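Search the archive... Go

Elgate Stories

The Last Rukix

8 min read

So my uncle Lajos drew a comic for twenty-six years and I was the only person in the family who read it. My mother used to set her coffee on it.

It was called Rukix, after the main guy, who was a kind of swamp king with antlers and a bad temper, and it ran in the back pages of a horror magazine called Cartwright that you could get at bus stations and one particular drugstore on Pell Street. Eight pages, black and white, all that gorgeous scratchy ink. He signed every one of them L. Magyar in the bottom corner, so small you'd think he was hoping to get away with it.

When he died he left me the flat files. Not the house (my cousin got the house) and not the car, thank God, but the flat files, two of them, steel, and so heavy the movers wanted extra. They were full of original pages going all the way back. I put them in my dining room and ate standing up in the kitchen for a month.

I'm a dental hygienist. I mention it so you know I had no plan here. I'd get home, wash my hands twice, put on the cotton gloves, and read about a swamp king until midnight. I started making a list in a spiral notebook, story by story, and by the time the weather turned I had 1,130 pages written down and a pretty good idea of the order.

Except the ending wasn't there.

If you ever read Cartwright you know what I'm talking about, and if you didn't, well, the magazine folded in the middle of a story. Rukix has gone down into the drowned city to get his daughter back. He's got his hand on the door. Last panel, the door's open an inch, there's a line of white down the middle of all that black, and it says CONTINUED. And then there was no next issue! I was fourteen. I called him up, long distance, and asked him what was behind the door, and he said, "Wait and see, kiddo," and then he went to work drawing furniture ads and never brought it up again.

I'd always figured he drew it anyway. You would, wouldn't you? You wouldn't just leave her down there.

So I went through both cabinets again, and I took the drawers out and felt around behind them, and all I got was a cut on my thumb and a receipt for 28 bottles of ink from a place called Zekance Art Supply. I looked up Zekance. It was a vape shop now. I drove over there anyway, and the kid at the counter was very nice about it.

After that I did what people do and I posted on a message board. There's one for old horror mags, mostly men arguing about who inked what, and I put up a long, rambly thing asking if anybody had ever seen pages from the last Rukix story. Somebody told me he'd died in the seventies. Somebody else offered me forty bucks for the lot. I ate a bowl of cereal and went to bed mad.

In the morning there was a new message.

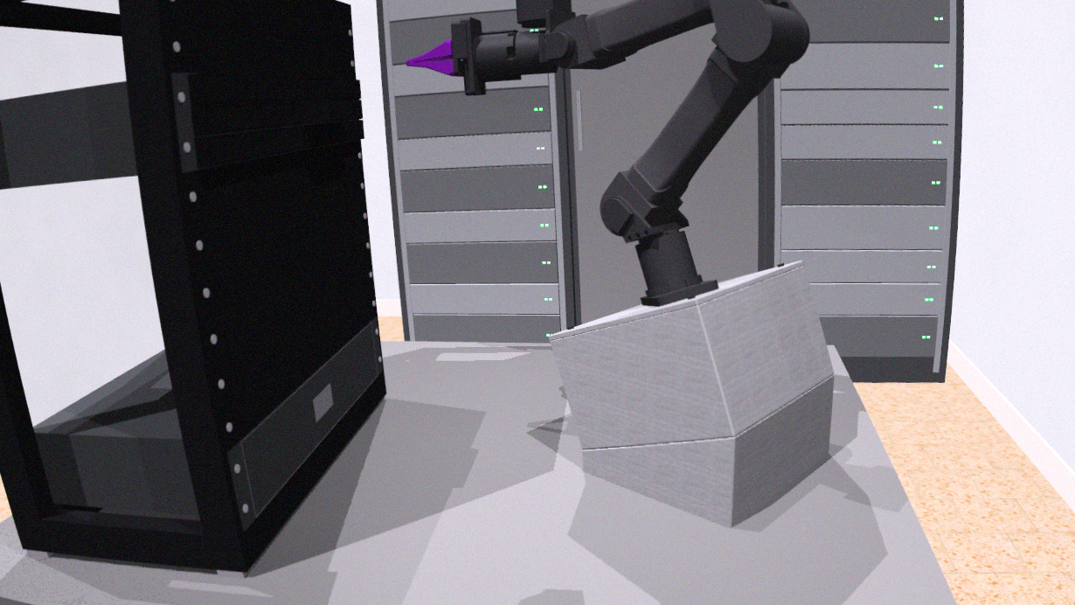 Ailsa Kerr wrote that she had lettered the strip for its last two years and had the pages in a tube under her bed, all eight of them, and she'd wondered when one of us would ask. He'd mailed them to her the week the magazine went under, she said, penciled and inked with the balloons left empty. He was supposed to send the script after. It never came, and she'd been too shy to bug him, and then it had been so long that it would have been strange.

I called her. She had a voice like a screen door, and she wouldn't tell me a thing about the pages over the phone. "You should have them in your hands," she said. So I took two days off and drove 772 miles with the gloves in the glove compartment, ha, and she made me eat a plate of ham before she'd get the tube out.

We laid them on her bed, since the table was too small. He'd gotten so good by then. The water, you could practically hear it. Page one, the door. Page two, the stairs behind it. Page five is all one panel, and it's the daughter, grown up, with little antlers of her own, sitting on her father's throne in the dark, and she's talking. You can see she's talking. She talks for three and a half pages, and every single balloon is blank.

Ailsa had her pens out on the nightstand. She'd put a towel down under them.

"Well," she said, "you've read the rest. What's she saying to him?"

I told her I needed a minute. Then I asked if there was any more ham.

Posted 8/11/22

More from Elgate Stories
The Man Who Colored the Sky Wrong
Back Issues
Four Panels for Denise
Staples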